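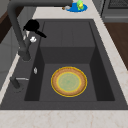 Day trip from Dosinley to Vesberg by train, or drive and stay over?

posted by slowlane_40 in Regional Travel, 27/02/2023

We will be based in Dosinley for a week in October and want to see the old harbor at Vesberg. The rental has a full kitchen and is paid for through the end of the week, so I would prefer to come back the same night. The rail site shows a change at Junolham with a 3 minute connection on the morning train. I can't tell from the station map whether that means crossing to another platform. The alternative is to drive, but I have read that the harbor lots fill early and that the old town is closed to cars without a permit.

Is the connection realistic with two adults, one small suitcase and a stroller? If not, is the drive worth it for a single day?

junction_reader

The connection works on paper. At Junolham the Dosinley train normally arrives on platform 2 and the Vesberg train leaves from the other face of the same island, so there are no stairs. The problem is the track work south of the station, which moves arrivals to the far side without much notice. When that happens you have to use the underpass, and the elevator there is slow. With a stroller I would not plan on making it.

Take the earlier departure. It gives you 23 minutes at Junolham, enough for the underpass and a coffee. The total trip is longer, but a missed connection costs more time than that, as the next Vesberg train is an hour behind.
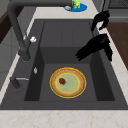

Buy a through ticket and not two singles. On a through ticket a missed connection is the railroad's problem and you can board the next train at no charge. With separate tickets the second one is valid only on the train printed on it. Strollers ride free but have to be folded on the Vesberg leg - the older cars have narrow aisles and the conductors do enforce it.

For the return, check the last train before you book dinner. In October the timetable switches to the winter version partway through the month and the late service is dropped on some evenings. The printed timetable at the station is more reliable than the app for this.

parkandwalk

Drove it last fall. The road is fine until the Cha turnoff, then it is one lane each way behind trucks. Skip the harbor lots. There is a park and ride at the top of the hill, 25 minutes on foot to the water or a short ride on the shuttle. The walk back up is steep and partly cobbled, so use the shuttle with a stroller. You don't need a permit if you stay outside the ring road. Fine for a day, no need to stay over.

tidewatcher

train is better. more than 40 people in line for the shuttle when we were there and it only holds half that. also the harbor museum closes early off season so look that up first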